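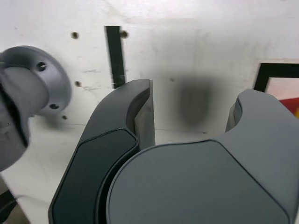 Faint scuffs, grey smears and small specks on an off-white wall panel.

Care of White Wall Panels in Kitchens, Utility Rooms and Workshops

This page is issued to tenants and leaseholders of the Jonance buildings in Jarkville and Sasville. It covers the routine cleaning of pale wall panels and the treatment of light marks. Deep scratches, swelling at the joints and loose panels should be reported to the maintenance office and should not be treated at home.

Before you begin

Look at the panel from the side, with a lamp held close to the wall. A mark that sits on the surface will usually catch the light differently from one that has cut into it. Run a clean fingertip across it. If you can feel an edge, the finish has been damaged and cleaning will not remove the mark.

Dust the panel first with a dry, soft cloth, working from the top down. Grit left on the wall will be dragged across the finish as soon as a damp cloth is applied, and fine scratches show up badly on white.

You will need:
Two soft cloths, one for washing and one for drying
A bowl of warm water with a few drops of washing-up liquid
A second bowl of clean water
A white pencil eraser
Bicarbonate of soda

Grey smears

Most grey smears come from hands, tool handles, bags and the backs of chairs. Wring the washing cloth out well and wipe in straight lines. Circular rubbing tends to leave a dull patch. Rinse with clean water and dry at once, paying attention to the lower edge, where water collects.

Where a smear remains, mix a little bicarbonate of soda with water to a thin paste. Apply it with a fingertip, leave it for 4 minutes and wipe it away without pressure. Test the paste in a corner beforehand.

Scuffs

Rubber and plastic leave a deposit that washing alone may not shift. Use the white eraser in short, light strokes and brush the crumbs away as you go. Coloured erasers must not be used, as the dye can transfer. Melamine sponges are mildly abrasive and will take the sheen off a glossy panel. They are permitted on matt panels only.

Small specks

Specks of paint or dried food may be softened with a damp cloth held against them for a minute or two, then lifted with the edge of an old plastic card. Metal scrapers and wire wool are not to be used on any panel. Specks that do not move may lie within the finish and are best left alone.

Products to avoid

Bleach, cream cleaners and solvent-based sprays can yellow a white finish. Never mix cleaning products, and keep a window open when using anything stronger than washing-up liquid.

Preventing further marks

Keep furniture and worktop equipment at least 8 centimetres from the wall where space allows. Felt pads on chair backs are inexpensive and should be replaced once they harden. In workshops, a sheet of card behind the bench will take most of the knocks. A light wash each month is sufficient for a kitchen in ordinary use.

Replacement panels

Panels beyond cleaning can be exchanged. Please quote form 109 and give the room, the wall and the approximate size of the damaged area. Requests from Jarkville are handled by Krisztina Szekeres and those from Sasville by Tamás Halász. Both can be reached on extension 3190. Panel visits take place on Wednesday mornings, and the wall should be clear of furniture before the fitter arrives.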